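Kitchen Countertops: The Questions We Get Most, and What We Tell People

Rocío Domínguez runs the Wernport shop and has answered most of these at the front desk more times than she would like. We sell stone. We also think a fair amount of what gets said about stone is sales talk, including some of ours from years back.

Is marble a bad choice for a kitchen?

It depends on how you feel about marks. Marble is mostly calcite, and calcite reacts with acid. Lemon juice, vinegar, wine and tomato sauce will leave dull spots, and a sealer won't stop that. If a dull spot would ruin your week, buy something else. If you have eaten in old bakeries and liked how the counters looked, you may be fine.

But the salesperson told me sealed marble is stain-proof.

Ask for that in writing and see what happens. A sealer slows down liquid soaking into the stone. It buys you time to wipe up oil or coffee. Staining and etching are two separate problems, and a lot of showrooms let customers mix them up. The sealer deals with the first one, partly.

How often do I need to reseal?

Put a few drops of water on the counter and wait 10 minutes. If the stone goes dark under the drops, reseal. We are suspicious of any product that claims to last for decades, and we have yet to see a claim like that come with a test we could repeat.

Can I put a hot pan on it?

Stone handles heat better than most surfaces, but "better" is doing a lot of work there. Sudden heat in one spot can crack a slab, mostly near a sink cutout or a seam. Engineered quartz is worse, as the resin that holds it together can scorch. Use a trivet on all of them.

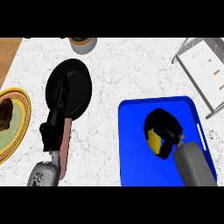 What about cutting right on the stone?

People ask because they have seen it done on TV. The stone will scratch if it's marble, and if it's granite your knife will lose its edge in no time. Either way you come out behind. A cheap board is the answer, and color doesn't matter for the stone, though a blue one like the one on the marble here is at least easy to spot against white and gray. Put a damp towel under the board so it stays put. Rinse the counter if juice runs off the side, and don't wait until after dinner to do it.

Is a bigger price a sign of better stone?

Not much of one. Price follows rarity, shipping and fashion. We have two white marbles in the yard right now that behave the same in a kitchen, and one costs far more because of where the veins fall. Pay for the look if you love the look. Just don't let anyone tell you it will wear better.

What should I budget?

A small straight run of counter with one sink cutout came to $3,000 on a recent job of ours, installed. Yours will be different. Be wary of a quote given over the phone by someone who hasn't asked about your sink, your edges or your stairs. The $195 we charge for measuring comes off the final bill if you go ahead with us, and yes, we keep it if you don't.

Are "natural" stone cleaners worth the money?

We stock Clisasik because customers kept asking for it. It works. So does a drop of plain dish soap in warm water, which is what Sakda Jaidee, our lead installer, has in his own kitchen. Skip anything with vinegar or citrus in it, whatever the front of the bottle says about plants.

Can etch marks be fixed?

Light ones on a honed finish can often be rubbed down with polishing powder. On a shiny finish it's harder, and the home kits tend to leave a patch that catches the light in a different way. Try it somewhere hidden first. A pro can refinish the whole top, which is dusty and not cheap.

Do I have to pick my slab in person?

You should. Samples are small and they are chosen to look good. Walk the yard, look at the whole slab standing up, and get the number written on your order. We ask customers to allow 8 days from measuring to fitting, and longer if the slab has to come from the Mestine yard.

What does your warranty leave out?

Etching, scratches, heat cracks and anything done by another company. Read that list again before you sign ours or anyone else's.

Page last checked July 11, 2020.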